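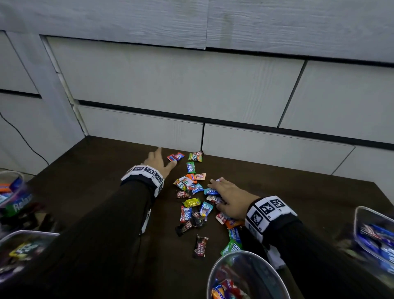 How many demonstrations does a robot need before it can sort a heap of mixed sweets? Far fewer than I expected, once we stopped cutting every recording into identical pieces.

I've been working on this since August with Deisy Cusi and Jhair Cuadros. The project is called Bomik. We record people doing a sorting job with both hands, turn the wrist positions into trajectories, and train a policy on them. Our first version chopped each recording into windows of 512 steps and treated them all alike. It trained without trouble and then did badly. The policy would reach for a sweet, stop above the heap and drift back.

Jhair thought the windows were the problem, as many of them began halfway through a grasp. Deisy rewrote the loader so that a window always starts where a hand changes direction.
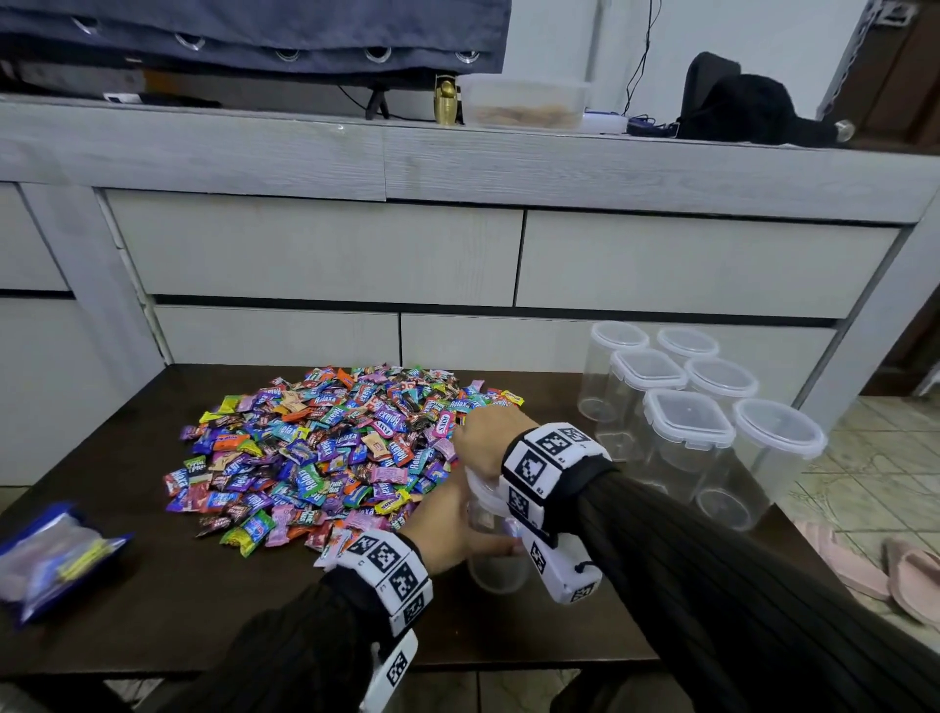 Wrist tracking was the other weak point. We get position from printed markers, and a marker only helps while a camera can read it. Any task that makes people roll their wrists will lose a few. Handling the containers is a fair test of that: with both hands round a clear one lying on its side, the white bands turn with the wrists, and the extra markers on the attachments give the solver more to work with. We now fill short gaps by interpolation and throw away anything longer than 21 steps. Fidelina Urrego wanted to keep the long gaps and mask them. We tried it on Tuesday and the results were slightly worse, so they're out for now.

With both changes in, we trained 3 seeds on the same data.
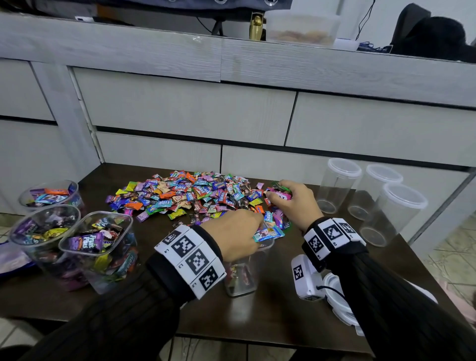 All of them beat the old version, and the drifting back has nearly gone. The spread between seeds is still wider than I'd like. What remains is mostly trouble with two hands working at once. If the left is waiting to let go while the right is still picking, the policy sometimes opens both. I suspect the action head ties the grippers together too closely, and I'm splitting it next.

Ona Pētersons has asked for the loader code. I'll post it when I've taken out the hard-coded paths.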